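Knitted bedding is a class of household textile in which the fabric is formed from interlocking loops of yarn. It differs from woven bedding in its stretch and in its tendency to trap air between the loops. Hand-knitted covers were common in farm households, where leftover yarn was joined into strips and sewn together before winter.

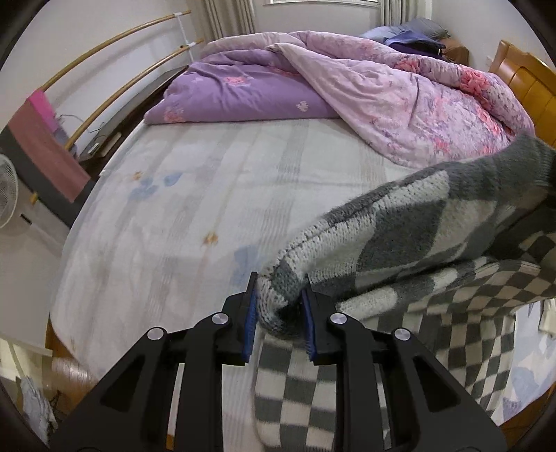

Department of Household Textiles, Costholm Museum of Domestic Life

Two-color knitting is usually worked by one of two methods. In stranded work, the unused yarn is carried across the back of the fabric. In double knitting, two layers are made at once, so that each side shows the pattern with its colors reversed. Checks and stripes suit both methods, as their edges follow the rows and columns of stitches.

The Skarnance mill, founded at Costholm by the Briggs family, began with 12 hand-operated frames and later employed 40 knitters. Its pattern book listed 23 designs, seven of them checks. Marlene Wiegand, who cataloged the book, dated the oldest pages by their paper and ink.

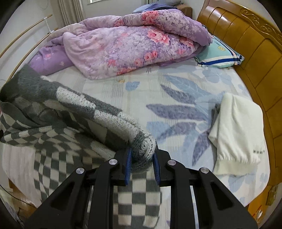
Knitted covers are generally stored folded – hanging stretches the loops and distorts the edges. Wool pieces are aired each March and inspected for moth damage. Kayode Bashir has argued that many surviving covers were reknitted at least once, the sound yarn being unraveled and used again with new wool.

See also: Blanket; Double knitting; Quilt; Yarn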